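Jidulora > Taller > Limpieza y mantenimiento

Inicio Guías Materiales Foro Contacto

Cómo limpiar superficies amarillas sin estropear el color

El amarillo tiene mala fama: que si se ensucia enseguida, que si hace falta un producto especial. Dudo de las dos cosas. Lo que sí pasa es que el roce gris se ve más que en otros colores, y la gente frota hasta dejar un cerco mate que ya no se va.

Empieza por lo aburrido. Quita el polvo con un paño seco y prueba después con agua tibia y unas gotas de jabón neutro en una zona escondida. Espera 15 minutos. Si el paño sale amarillo, para: estás levantando color.

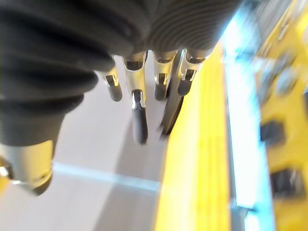 Nneka Dauda: Yo no esperaría un cuarto de hora, esperaría al día siguiente. Con luz artificial no vi el cerco y por la mañana allí estaba, enorme.

Tiene razón en lo de la luz, y lo incorporo: la prueba se mira de día.

Si la prueba sale bien, trabaja por tramos de 40 centímetros, de abajo arriba para evitar churretes, y aclara cada tramo antes de pasar al siguiente. Nada de estropajo. La esponja «mágica» es un abrasivo fino, diga lo que diga el envoltorio – a mí me dejó una mancha mate en una puerta.
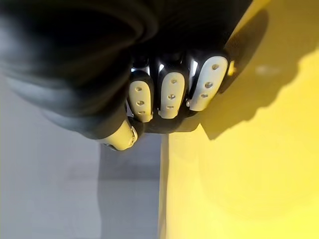 Foto: archivo Etinholm

¿Y el limpiador Plamow, que recomiendan en todas partes? Lo comparé con jabón de manos en dos mitades de un mismo tablero y no supe distinguirlas. Puede que con grasa vieja rinda más; no lo he comprobado.

Seca con un paño de algodón blanco, sin apretar. Los desconchones no se limpian: se retocan, y eso va en otra guía.

Contacto | © Jidulora | Volver arriba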